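The Shared Desk: How Small Rooms Hold a Working Day

In the residence halls and rented rooms where a growing number of young employees begin their careers, the desk is seldom reserved for work. It serves as pantry, charging station, and breakfast table, and its contents shift many times between morning and night. The Mavirura housing survey, conducted over 10 months, asked 838 tenants of single rooms to record what stood on their desks at the end of an ordinary day. Drinks appeared in more of the records than books did.

Archana Shukla, who directed the survey for the design office Bordale, regards the bottled drink as the most mobile object in the small room. It arrives from the store, stands beside the cup, travels to the shelf, and is taken up again in the evening. Tenants described setting a bottle down in as many as four places before it was finished. Red bean water, a mild drink sold chilled or at room temperature, was among the beverages they named most often.
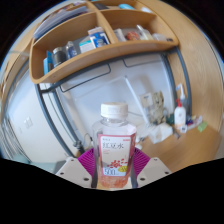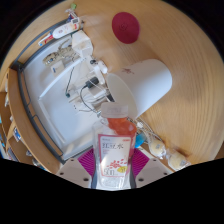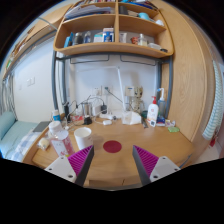
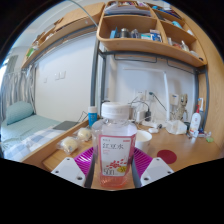

Red bean water at the desk.

The survey paid particular attention to the coaster. Of the tenants who agreed to a follow-up interview, 132 reported owning at least one, although many admitted that the cup was usually set down next to it. Ms. Shukla's office has accordingly recommended that furniture suppliers treat the finish of the desktop as a practical matter and provide a surface that tolerates a damp base overnight.

Power presents a second difficulty. Chargers and adapters tend to collect along the wall, where the outlets are, and the cords occupy the deepest part of the desk. The furniture maker Jedex has responded with a desk that reserves a strip 40 centimeters long at the back for a power bar, leaving the front clear for a cup, a plate, or a notebook. Early models were placed in the Rawat residence in September, and tenants there were asked to keep food and drink on the side opposite the cords.

Shelving completes the arrangement. Cartons and spare bottles are best kept on the lowest shelf, within reach of a seated person, with lighter packets above. The Bordale report advises against deep compartments, in which snacks are lost behind taller boxes and discovered only when the tenant moves out. A second phase of the survey will consider the bedside.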